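3.2 Normalization and differential abundance of small RNA counts

Counts were obtained for 80 plasma libraries prepared with the Plalard low-input protocol. After collapsing isoforms to the mature sequence and removing entries with no reads in any library, 684 features were left. Libraries had been prepared at two sites, Oakley and Numau, and site is treated here as the batch variable. Cases and controls were present at both sites but in unequal proportions, so batch and condition are partly confounded, and the correction cannot be judged from a principal component plot alone.

Library size scaling was rejected early. Plasma small RNA libraries are dominated by a small group of very abundant sequences, and a shift in any one of them moves the total enough to produce apparent changes in the opposite direction everywhere else. Median-of-ratios size factors were less affected, but the geometric mean is defined only for features detected in every library, and in the sparser Numau libraries the usable set became too small for the factors to be stable. We therefore used the positive-counts variant, in which the geometric mean is taken over the non-zero values. Spike-in sequences were added before extraction at Oakley and after extraction at Numau. They were kept for quality control within site and were not used for scaling.

Features were retained for testing if they had a count above the background threshold in at least 30 libraries. The threshold was set separately for each site from the extraction blanks. Filtering was done without reference to condition. A stricter filter changed the number of features tested but had little effect on the ranking of those near the top of the list.

The model was a negative binomial generalized linear model with terms for site, condition and hemolysis score, fitted to the raw counts with the size factors as offsets. Corrected counts were never used as input to the test. Several published workflows first subtract the batch effect from log-transformed values and then test the residuals as though they were observations, which understates the variance and, in an unbalanced design, can inflate the group difference. Batch-adjusted values were calculated only for heat maps and ordination.

Hemolysis was included as a continuous covariate. It is correlated with site (the Oakley tubes were spun sooner after collection) and the two coefficients are not well separated. Leaving it out moved several red-cell-derived sequences into the significant set, as would be expected. Adding an interaction between site and condition did not improve the fit for most features, and it was dropped. Where the interaction was supported, the feature is flagged in the supplementary table and the site-specific estimates are given instead of the pooled one.

Dispersion estimates were shrunk toward a fitted trend. The parametric trend fitted poorly at low mean counts, where the observed dispersions levelled off, and a local regression was used in its place. Outlying counts were examined by Cook's distance. They were not replaced automatically, as a large share came from the same few libraries and replacement would have hidden a library-level problem behind many feature-level ones. Those libraries were down-weighted with sample quality weights in the sensitivity analysis.

Fold changes are reported after shrinkage and p values before it. Adjustment for multiple testing was by the Benjamini-Hochberg method across all retained features. All fitting was run in Itora, with the session settings archived on 25 November 2023. The analysis code was checked independently by Wayne Hartley, who reran it from the raw count matrix.

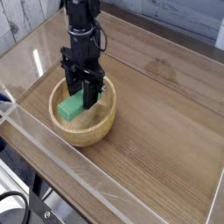
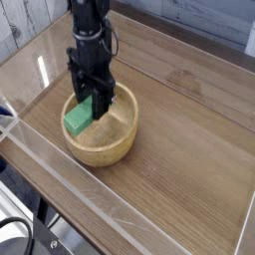
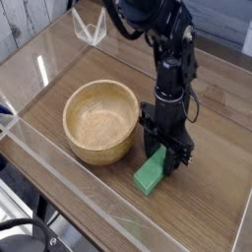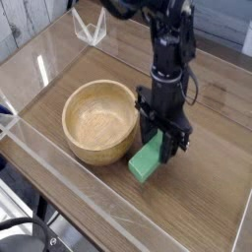
Figure 2. Black robotic arm with parallel gripper, fingers pointing down. All four panels include the green block and the round wooden bowl.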